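Two Grippers and a Window

Wiping glass is a dull job for a person and a hard one for a robot. The pad has to stay flat, and the pressure has to follow the pane. We wanted to know which of two hand-held grippers, the Zetgate or the Lunitik, gives better training data for it.
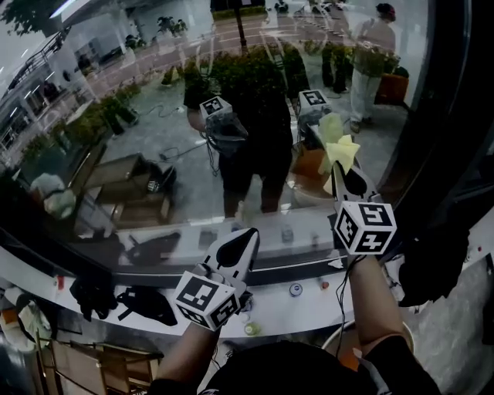

By Colin Straker

Both were tried on a curved window, with a pale yellow cloth held in the jaws. Each session ran 15 minutes. The Zetgate weighs 700 grams and feels heavy by the end, mostly in the wrist. The Lunitik is lighter, but its trigger is stiff and small corrections are hard to make.

Tracking was the bigger difference. Glass reflects the marker cubes, and software that picks up a reflected cube can put the hand in the wrong place. With the Zetgate we threw out 17 clips for this reason.
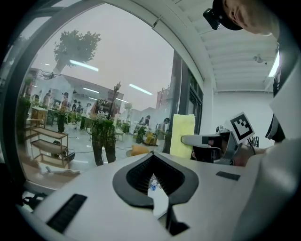

The Lunitik lost fewer, some 50 clips kept in a row at its best. We ran everything through the Vaher controller, which logs the jaw opening along with the camera picture. The Promier arm gets the same task in December. For flat tables I would still take the Zetgate. Its jaws close more evenly, and a folded cloth doesn't slip to one side.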